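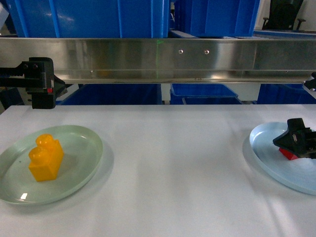
Yellow block on the green plate, red block over at the blue one. White sheet underneath.

Plates and Blocks: the questions I keep getting

I get the same handful of emails every time I post about our plate sorting, so I'm putting the answers in one spot. I run the Sunday session at Pendance and look after the block shelves there, and I have a fair few opinions about plastic plates (sorry in advance). If yours isn't covered, leave a comment and I'll add it when I next get a minute.

What is plate sorting, exactly?

Two plates, a few blocks, and a rule about which block goes where. The rule can be anything you like. Red goes on blue and yellow goes on green is where I usually start, and then when everyone's got the hang of it I swap the plates over and watch the confusion! You can sort by size, by number of studs, by see-through and not see-through, or by "ones I like", which is my niece's preferred system and I can't fault it.

Wouldn't it be easier to match the colours? Red block, red plate?

Easier, yes, and for littlies that's a perfectly good first go. I moved away from it because the matching was over in about a minute and then I had a table of bored kids. A block that doesn't match its plate means you have to hold the rule in your head. Magdolna Szekeres does matching for the first two weeks of her group and then mixes it up, and her lot seem very happy.

Why plates and not bowls or trays?

I started with bowls. Blocks go in and disappear, and from where a small person is sitting you can't see what's in there at all. A plate with a shallow raised rim lets you stand a block up in the middle and see it from anywhere at the table, and the rim catches the odd one that wants to roll off. Trays are fine too but they take up so much room.

Do the plates have to be plastic?

No, use what you've got. Ours are pale colours, a green and a light blue, and I like them because a bright block really pops against them. The green has those fine rings across the flat part. One thing to watch is glare - under overhead lights a shiny plate and a shiny block can both get a hot little white spot, and if it bugs you, shift the table a bit.

How far apart should they go?

Further than you think. I put one near each side and leave a big bare stretch in the middle. When they're close together people plonk blocks down somewhere in between and then you're arguing about whose plate it is.

What's the sheet for?

Noise, mostly. Blocks on a bare tabletop in a hard-floored room is a LOT. It also stops plates sliding when somebody leans in. I don't iron it. Gadisa Assefa asked me whether the creases make the blocks tip and I've never had a problem, though a proper fold right under a plate will make it rock, so smooth it out with your hand first. Some days I don't bother with a sheet at all and nothing terrible happens.

Which blocks work best?

Chunky ones with big studs on top. I've got a soft spot for the translucent ones, especially the yellowy orange, which goes a lovely amber on the shaded side. Hold one up to a window some time. Solid colours are easier to tell apart in poor light though, so if your room's dim I'd lean that way.

Avoid anything tiny. I bought a bag of 464 mini bricks from a garage sale once thinking I was terribly clever, and I was finding them in my shoes until September.

How many blocks should I put out?

Start with 2. I know! It sounds like nothing. But one block per plate gives you a whole round, and you can talk about it, and swap, and go again. Once that's ticking along I bring out more, and I've never had a good session with more than 13 on the table at once. Past that it turns into building, and then you may as well give up and build.

Can grown-ups do it?

Please do. Deisy Inga runs it with her mum, who's getting movement back in one hand, and they do it left-handed over a cuppa. Standing a block upright on a plate takes more care than you'd expect. If it's too easy, use only two fingers, or put the plate at the far edge of your reach.

How do you store everything?

Blue tubs! So many blue tubs. They live on steel racking right next to the table, the big ones lower down and within reach, the smaller ones lined up in a row on an upper shelf. The ribbed sides give you something to grip when you're hauling one out. I clear the blocks off first and leave the plates till last, since a plate left out on the table is a good signal that we're not quite done. Then the plates go on top of the blocks, never underneath.

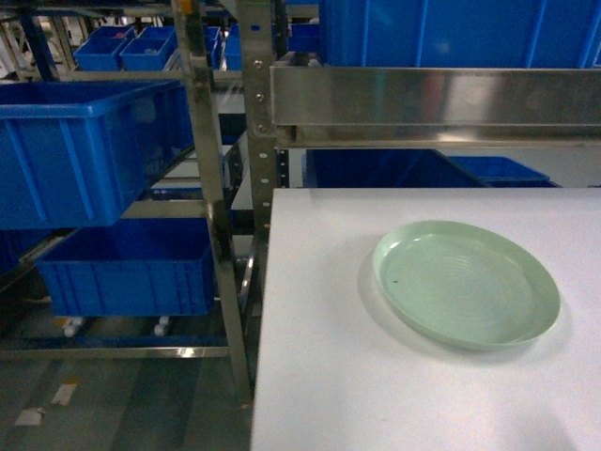
Should I label the tubs?

I'm in two minds. I labelled all of ours and then people put things back wherever there was a gap, so the labels just told you what used to be in there. Tiruwork Abdella uses a bit of coloured tape on the rim and says it's the only thing that has stuck with her family. I might pinch that one.

All the same colour tub, or different ones?

Same. It looks calmer and you can buy a replacement without fussing. The downside is obvious the first time you pull down three of them looking for the one you want.

How do you clean the plates?

Warm soapy water, a soft brush for any rings or ridges, and then leave them to dry properly before you stack them. Little dark specks sometimes turn up on the pale ones. If it comes off with a fingernail, great, and if it doesn't I leave it alone. I scrubbed one with a scourer years ago and it's been scratchy and grubby ever since.

The blocks get the same treatment in a mesh bag. All 292 of them, twice a year, and I put a podcast on.

My kid just stacks the plates. What am I doing wrong?

Nothing. Stacking plates is great fun. Try again next week.

Can I borrow a set?

If you're nearby, yes - two plates and a bag of blocks for a fortnight. Send me a note through the contact form with the day you'd like to pick up. Please count the blocks back in, or at least shake out the car.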